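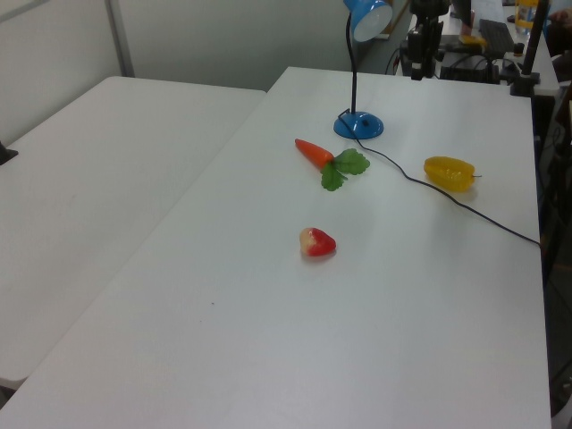
Are plastic play fruit and veg worth buying over real ones for practising drawing?
Posted by Mahlet Mekonnen, Jun 6, 2020

I want to get better at light and shadow with simple objects on a plain white table, using a cheap bendy-neck desk lamp. A drawing course I looked at, Flurdale, says to use toy food as it doesn't rot. I have my doubts. Plastic is shiny in a way real fruit isn't, and won't I just learn to draw plastic? Their set also costs more than a month of real peppers. Has anyone tried both?

Robel Workneh
Tried both, and you're right to be doubtful. A toy pepper gives you hard little highlights that a real one only half has. Leafy tops are worse, as the fronds come out far too regular. What plastic does give you is time. I spent most of October on one carrot and it looked the same at the end as on day one. I'd still not pay course prices. A charity shop will have a bag of the stuff.

One thing I'd check first is the lamp. With a white top and pale walls the light bounces everywhere and the shadows go faint, whatever you put down. Turn the room lights off and bring the lamp in low from one side. And get the flex out of the way, or draw it – I left mine across the table for weeks and kept pretending it wasn't there.

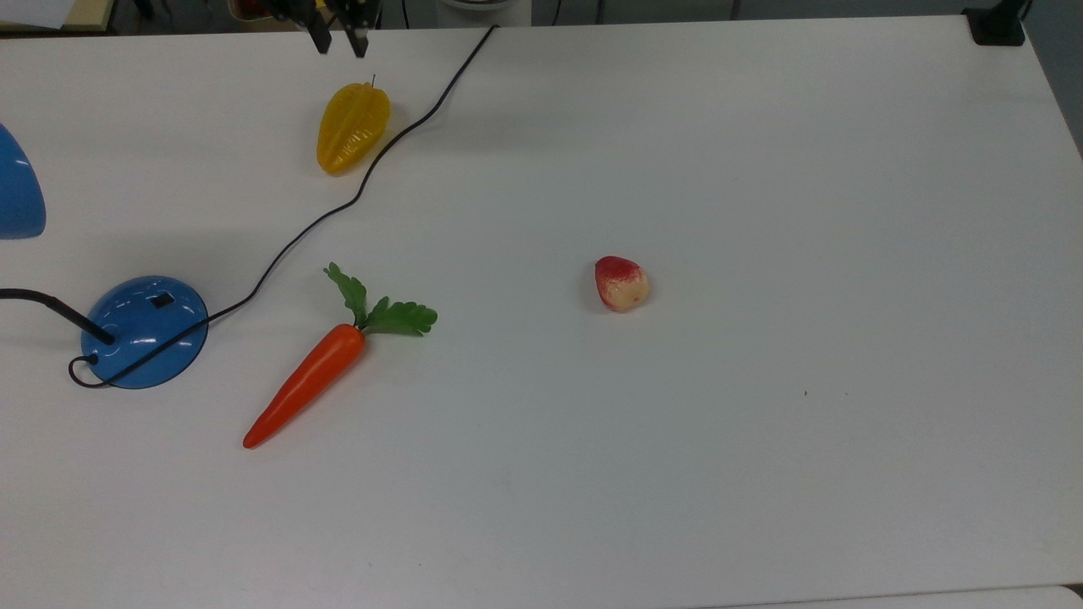

Starfruit, carrot and strawberry, with the lamp flex between them.

The starfruit is the only one I'd call useful, for the ridges.

Veerle Groen
just use an egg. costs nothing and it's already white

Saron Alemneh
Not sure I agree about the shine. Learning to place a highlight is half the job, and matt objects let you dodge it. But I wouldn't trust any course that sells you its own fruit.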